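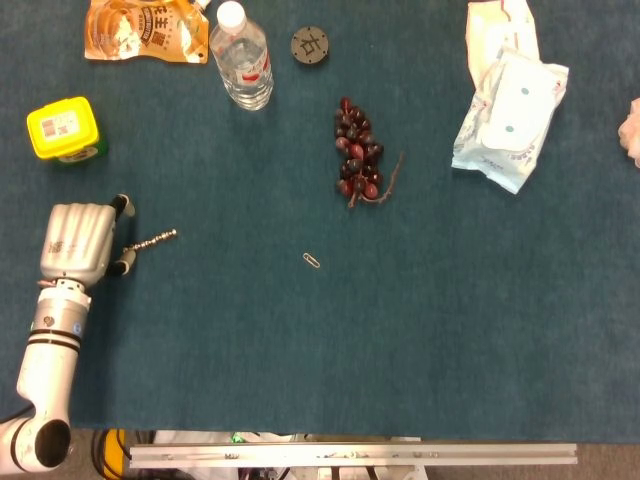 Surely the whole point of acrylic paint is that it dries, one customer wrote to us in November, on hearing that Jomer had spent the year trying to stop it. We have replied politely. We have also gone ahead and made the stuff, and it goes on sale in the new year.

JOMER LAUNCHES PRODUVLOW, A SLOW MEDIUM FOR PEOPLE WHO PAINT SMALL THINGS

Ustlow, 11 Dec 2023

Jomer, the Ustlow maker of paints and sundries for model builders and miniature painters, today announced Produvlow, a blending medium that keeps acrylic paint workable for up to 40 minutes on a primed surface. It comes in a 50 ml dropper bottle, costs £4 and contains no colour whatever, a fact we mention early to spare our customer service desk.

Anyone who has tried to paint a smooth cheek on a face the size of a lentil will know the difficulty. Acrylics are cheap, they clean up with water and they don't make the house smell like a garage. They also dry while you are looking for the other brush. Oils stay open for days, which is lovely if you have days, and rather less so if the figure is needed for a game that evening and has yet to be given any trousers.

Produvlow sits between the two. Mixed with an equal amount of paint, it gives you long enough to lay down a light colour and a dark one side by side and tease the edge between them until it goes away. Use less and the paint dries sooner. Use more and it dries later and turns rather see-through, so that you have in effect made a glaze, and may tell people that you meant to.

What was wrong with the old one

Long-standing customers will remember that Jomer has sold a drying retarder before. It did slow the paint down. It slowed some of it down for good. Models treated with a generous hand stayed faintly tacky through the summer and collected a fine coat of whatever was in the air, which on a tank passed for weathering and on a wedding-cake bride did not. We withdrew it, and we would like to thank those who wrote to us about it, including the ones who enclosed the model.

The new medium has been made from scratch. It levels out as it dries, so brush marks sink instead of setting in ridges, and it dries to a flat matt finish that will take varnish the next day. It doesn't need heat to cure, though a hairdryer on a low setting will hurry it along once you are happy with your blend, or have given up on it.

It has been tested across the full Jomer range of 40 colours, including the yellow. Painters will understand why the yellow gets a mention of its own. Our yellow has been described over the years as shy, and it covers no better with Produvlow in it than it did before. It does at least now go on evenly. A new yellow is being worked on and will be announced when there is something to announce.

How it was tried out

Over the autumn we sent 300 sample bottles to painters who had signed up through our newsletter. We asked them to use it on whatever was on the bench and tell us what happened. The bench, it seems, holds a great deal: dragons, ploughs, a narrow-gauge signal box, several Roman standard bearers and a bust of an elderly fisherman whose nose alone used up most of a bottle.

The reports were generally kind. Painters of busts and larger figures liked it best, having the most skin to get through. Aircraft modellers used it for soft-edged camouflage by brush and were pleased to leave the airbrush in its box, along with the cleaning of the airbrush. Railway modellers thinned it with rust colours and let it creep round rivets. Wargamers asked whether it came in a larger size and whether it could be made to dry more quickly.

Some of the complaints were fair, and we acted on them. The first batch had a nozzle that let go of three drops whenever one was wanted. The nozzle supplied with the finished product is narrower and has a proper cap that screws down over the tip. The first label was printed in grey on a slightly different grey, which our designer was fond of. It is now black on white.

Other complaints we have noted and left alone. It can't be used to rescue paint that has already gone solid in the pot. It isn't a glue, it isn't a varnish, and it has no business in an airbrush at full strength. It will not make anybody better at eyes.

Using it

We suggest starting with one drop of medium to one drop of paint on an ordinary palette. If you keep a wet palette, go easy, as the two together can leave you with a puddle. Put down your mid tone first and let it dry in the usual way. Then add the shadow and highlight mixes next to each other and work the join with a clean, just-damp brush, using small strokes and very little pressure.

Stop before you think you should. A longer working time is also a longer time in which to fiddle, and a good many of our testers told us of a blend that was perfect at the start and mud by the end. We can't put anything in the bottle for that.

Keep the model out of the dust while it dries. An upturned plastic tub does very well. Leave it overnight before masking over it with tape, and wash brushes in warm water with a drop of soap, paying attention to the part near the metal collar where paint goes to hide. Shake the bottle before use. There is a small steel ball inside, and the rattle is meant to be there.

Produvlow mixes with most water-based hobby acrylics, whoever makes them. We would prefer that you used ours. Please try it on a scrap of primed plastic first if you are using somebody else's — or indeed if you are using ours, come to that, before going anywhere near something you have been working on since Easter.

Where to get it

Produvlow will be sold from our own website and over the trade counter in Ustlow. Model shops can order it through Diekmann, our distributor, which will supply it in trays with a small counter stand. The stand arrives flat and folds together without tools. Diekmann has asked us to point out that the tab marked A goes into the slot marked B, following some early confusion at our end.

Shops that still have the old retarder on the shelf can send it back through Diekmann for credit, opened or not. Customers with a bottle at the back of a drawer may bring it to the trade counter and swap it for a bottle of the new one while stocks last. No receipt is needed. If the lid has stuck, leave it stuck.

A starter set will follow later in the year, made up of one bottle of Produvlow, four paints chosen for skin tones and a folded sheet of instructions with drawings. The sheet will also be free to download, for those who have already lost it. We are looking at a larger bottle for clubs and for whoever is painting that fisherman.

About Jomer

Jomer makes acrylic paints, washes, varnishes and brushes for scale modellers, railway modellers and wargamers. Everything is mixed and bottled in Ustlow, in a former dairy that still has its drains in very convenient places. The company sells direct and through independent model shops.

Notes for editors

Review bottles of Produvlow are available on request from the Jomer press desk. Please say what you plan to paint, so that we can send suitable colours with it. Requests for yellow will be met, with our sympathy.

The name is pronounced with the stress on the first part and rhymes, more or less, with nothing. It is written with one capital letter, at the front.

Trade enquiries should go to Diekmann. Reader questions about technique can be sent to the Jomer workbench inbox, which is answered on weekday mornings by somebody with paint on their sleeves.

Ends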